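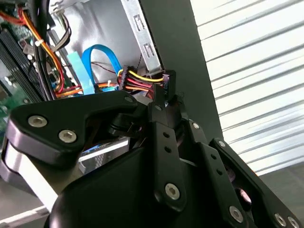

Last updated Wed 15 July

I finally got my hands on a book about how the town of Hernovberg got its name, and I read it in 2 evenings! The berg part is easy, it just means hill. The front half is where the fun starts. One old tax roll spells it Hernau, a later map has Hernof, and the church register switches between the two on one page (same clerk, same ink!). My favorite theory ties it to a family who ran the ferry, but Peiyu Tang thinks it's an older word for heron, and I'm coming around. Next up is Vamov, with 15 spellings to sort through.

31 shares | 2 comments

Cuiping Han: Heron for me too, the marsh is right there.

Zeyu Long: Please do Vamov soon!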